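Home Programs Grantees Reports Contact

February
Submitted by Rhea Navarro, Evangelista Workspace Program

Progress Report: Refurbishment of the Ground Floor Room, Vudwood Building

This report covers the second stage of the Vudwood refurbishment, supported by the Nistach Fund. It describes the work completed on the main ground floor room, the furniture now in place, and the items that remain open. Spending is reported separately in the attached schedule and remains within the approved amount.

The purpose of the grant is to bring a former storage area back into daily use as a shared working room. The room has a floor area of 120 square meters. At the close of the first stage it had been cleared and made safe, but it had no permanent lighting and very little furniture.

Ceiling and lighting

The white corrugated ceiling has been kept. The contractor, Vadau, inspected the fixings, replaced those that had worked loose, and repainted the full surface. Rectangular fluorescent panels have been set into the ceiling, and small spotlights supplement them. The original proposal called for a suspended ceiling. The change was agreed with the Fund's program officer during the first stage and reduced the cost of this item by nearly 200 dollars per bay. 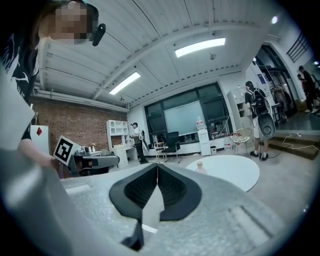
The red brick wall was cleaned by hand and left unpainted, as the building's owner requested. Minor repointing was needed near floor level. The white run along the top of the wall was cleaned and secured at the same time.

Storage and furniture

Storage was the most frequent request in the survey of prospective users, which drew 32 replies. White open shelving with drawers below now stands along the brick wall, and the joined desk unit gives a surface for sorting papers and small items. Users have asked that the cubby compartments be labeled. Labels have been ordered at a cost of 644 dollars, a figure that also covers the signs for the entrance and the corridor.

Seating is mixed at present. Mesh office chairs were bought with grant funds, while the wooden chairs were carried over from the old meeting room and are in good condition. Small round tables were chosen in preference to long desks so that the floor can be cleared quickly for group sessions.

The window side of the room has been set aside for presentations and breaks. The dark window framing was repaired and repainted, and two panes were replaced. Drinking water is available on the same side of the room, which has ended the need to use the kitchen upstairs. 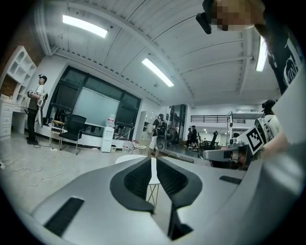 Window side of the room, with seating, water dispenser and the brick wall at left.

Use of the room

The room opened to users before the end of this stage, on a trial basis. Morning bookings have been steady. Evening use is lower than forecast, and the closing time has been moved to 8:30 p.m. for the remainder of the trial. Comments so far concern glare on the pale screen in the afternoon and the noise of chairs on the floor. Felt pads will be fitted to the wooden chairs first.

Open items

Blinds for the windows have been quoted but not ordered. Vadau has been asked to return to adjust one lighting circuit, which cannot currently be switched separately from the corridor. The Fund's approval is requested to move the unspent ceiling allowance to the blinds. A revised schedule is attached for signature.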